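手持ちグリッパーでの収録、作業ルールをどこまで決めていますか

投稿者:yuzu_koubou
はじめまして、いつも皆さんの書き込みを読んで勉強させてもらっています。うちの職場でも4月から手持ちグリッパーを両手に持って動作データを録る作業が始まりまして、なぜか私が手順書のまとめ役になってしまいました。案件名は Petumville といいます。いまのところ累計で2,835本録れていて、数だけ見ればまあ順調なのですが、見直しで落ちる分がどうにも気になっています。先週分の400本を見返したら、41本がマーカーの隠れで使えませんでした。ちょっと多いですよね……。

いまの手順書に書いてあるのは、おおよそこんなところです。
・収録を始める前に左右のグリッパーを向かい合わせ、互いのマーカーが相手のカメラに入るか確認する
・マーカー面に指や袖をかけない
・袖は肘までまくる
・一人の連続収録は6本までで交代

左右を近づけたときの感じが伝わるかと思うので、一枚貼っておきますね。 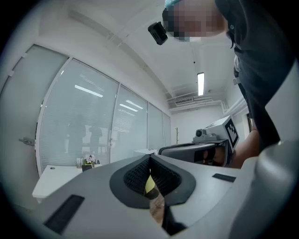 奥にもう一方の機体と白枠のマーカー。手前は撮っている側の爪まわり

持ち方はこのくらいの角度を基本にしようかと考えているのですが、皆さんのところではどう決めていらっしゃいますか。細かいことでも教えていただけると、とても助かります。

投稿者:hamabe
お疲れさまです。まとめ役、大変ですよね、お気持ちよくわかります(私も去年やりました)。
マーカーの件ですが、うちは「隠さない」という書き方をやめて、「握る位置をテープの線に合わせる」に変えました。隠さないでと言われても、作業している本人は手元の物に集中しているので、マーカーのことなんて途中で忘れてしまうんですよ。握る位置が決まっていれば、わりと自然に守ってもらえます。

投稿者:ネジ山三郎
私は角度まで決めるのには反対です。以前 Shim という案件で持ち方をきっちり決めたことがあるのですが、出てきたデータがどれも同じような動きになってしまい、あとで学習の担当からずいぶん渋い顔をされました。人が違えば持ち方も違う、その幅ごと録るのがこの作業の値打ちだと思っています。決めるのはマーカーの見え方だけにして、あとは任せてはどうでしょう。

投稿者:hamabe
>ネジ山三郎さん
おっしゃることはわかるのですが、慣れていない方に「任せます」と言うと、かえって困ってしまうことが多くないですか? うちでは最初の一日だけ基本の持ち方でやってもらって、二日目から自由にしています。

投稿者:ネジ山三郎
>hamabeさん
ああ、初日だけというのなら賛成です。手順書に期限なしで書いてしまうと、いつまでも残るので、そこが心配だったんです。

投稿者:midori_no_isu
横から失礼します。持ち方とは別の話で恐縮ですが、人の映り込みのルールも今のうちに入れておかれるといいですよ。貼ってくださった写真は作業者の顔にモザイクが入っていますし、そこは気をつけていらっしゃるのだと思います。ただ、ガラスの間仕切りの奥、ブラインド越しにうっすら人影が二つ見えますよね。誰かわかるほどではありませんが、うちの基準だと、作業者以外の人影があるものはいったん別フォルダに分けて確認、という扱いになります。頭に付けるカメラを併用するなら、首を上げたときに何が映るかも、収録前に一度ぐるっと見ておくと安心です。

投稿者:yuzu_koubou
皆さん、こんなにたくさん、本当にありがとうございます!
人影のことは恥ずかしながらまったく気づいていませんでした。自分で貼っておいて……。別フォルダに分けるやり方、そのまま真似させてください。持ち方は hamabe さん式の「初日だけ基本形」で書き直して、期限もきちんと入れます。
あともう一つだけ、交代の本数なんですが、6本は短すぎるという声も出ていまして。

投稿者:hamabe
本数より時間で切ったほうが揉めないと思います。短い動作と長い動作が混ざっていると、同じ6本でも腕の疲れ方が全然違いますから。

投稿者:kura_wernevik
Wernevik で似た作業をしている者です。うちは逆に、時間で切っていたのを本数に戻しました。時間だと終わり際に急ぐ人が出て、爪を閉じきらないまま次へ行ってしまうんです。動作の長さごとに本数を変えた表を壁に貼っていて、いまのところこれで落ち着いています。手間はかかりますけれどね。

投稿者:ネジ山三郎
表はいいですね。ついでに、爪のパッドの点検も同じ表に入れておくと忘れません。目の細かい格子のパッドなら、溝にゴミが残っていないか、交代のたびに見てもらうといいと思います。

投稿者:yuzu_koubou
表、作ってみます! パッドの点検欄も入れますね。直した手順書は月曜の朝礼で配る予定なので、次の Zallico の収録で一度試してから、落ちた本数がどう変わったかをまたこちらに書きます。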